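Getting the guest room right: tips from a small holiday let in Wollthorpe

When my husband and I first opened our two rooms to visitors, I thought a clean bed and a good breakfast would see us through. Well, they help! But people who have come a long way for their holiday notice all sorts of little things, and after 468 bookings I have picked up a few habits worth passing on to anybody just starting out.

Start with the bed, and start early. I strip it as soon as the guests have gone and leave the window open while I see to the bathroom. Mattresses need a good airing, and so do pillows, which I stand on end against the headboard (my mother did the same at her boarding house in Vinham, and hers never smelt stale).
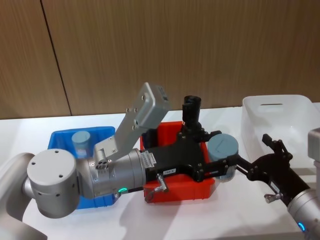 White tabletop against wood-grain panels.

Towels are where most new hosts go wrong. Fabric softener makes them feel lovely on the shelf, but it leaves a coating and they stop drying properly. Use half a cup of white vinegar in the rinse instead, give each towel a hard shake before it goes on the line, and don't fold it until it is bone dry. Keep to one plain colour too, so that when a towel wears out you can replace it without buying a whole new set.
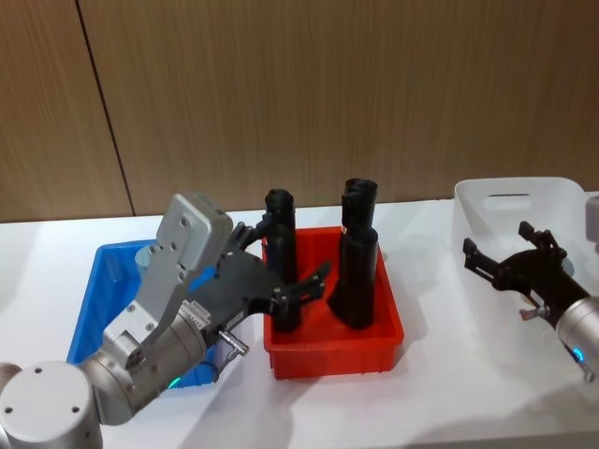
Upendo Tanui wrote in to say that she gave up on vinegar in her part of Ustau, where the water is very soft, and simply uses less washing powder. Her towels come up fluffier for it, she says, and she would tell anyone to try that first before adding anything at all.

I do think she has a point, so have a go with less powder and see how you get on. Now for the rest of the room:

1. Leave the kettle empty and the lid up between guests. If scale has built up, boil it with water and a spoonful of citric acid, let it stand, then rinse it well and boil once more with fresh water.

2. Put a folded luggage blanket at the foot of the bed. Suitcase wheels have been along every pavement from the station, and a blanket is far easier to wash than a quilt. 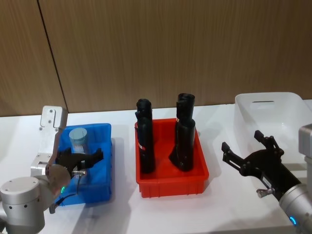
3. Write the house notes on a single sheet. Ours has the wifi password, the bins, the bus to Matar and what time breakfast finishes (9 o'clock, though I'm soft about it), and I print a new one whenever the bus times change.

4. Run the shower and every tap for a few minutes if the room has stood unlet for a week or more, with the window open.
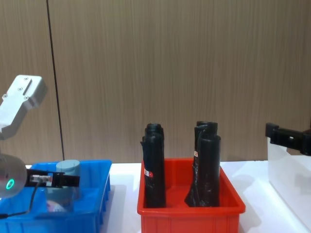
How many sets of sheets do I need for each bed?

Three is comfortable: one on the bed, one in the wash and one in the cupboard. You can manage with 2 in summer when things dry quickly on the line, but a wet fortnight in December will soon have you wishing for the spare.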